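Local news > Computers & Repairs

Print this page | E-mail this to a friend

Old office PCs get a second life at Lorham workshop

02/08/2006

The long benches at the Lorham repair workshop are full again this week, and what a cheerful sight it is. A delivery of 40 desktop towers came in from the Neagu print works, which is moving its staff over to laptops, and every one of them is being opened up, cleaned, tested and made ready for a new home.

Bok-nam Hyun, who runs the workshop, is delighted with the haul. "They're lovely solid cases and really easy to get into," she told us. "The side comes off, you lay the tower flat and it's all there in front of you. I could do this all day, and most days I do!" 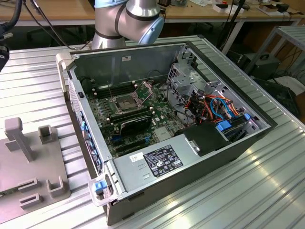
What happens to the files left on the old hard drives? Each drive is wiped before anything else is installed, and any drive that fails the wipe is taken out and destroyed.

The processors are checked next, then the memory, and anything tired is swapped for parts from the spares shelves (a treasure trove, if you like that sort of thing). Fresh thermal paste goes on before the coolers are refitted. Kovix, the parts shop on Mill Road, has chipped in with new fans, and Raltamik is lending a van for deliveries at the end of the month.

The workshop sent out 309 machines last year, its best total so far, and Bok-nam would love to beat that by January. Finished towers cost 69 pounds with a keyboard and mouse, and schools and clubs can ask for up to 10 at a time. Monitors are extra and stocks are low, so do get in touch if you have a flat screen gathering dust at home.

Anyone who fancies having a go can come to the open bench on Saturday mornings. Beginners are very welcome, screwdrivers are provided and the kettle is always on. Bring your own poorly PC too if you like, but please back up your files first, and leave the monitor at home as bench space is tight.

Recent items

Library extends its evening opening
Neagu print works to keep its Lorham shop
Where to recycle ink cartridges
New bus shelter for Mill Road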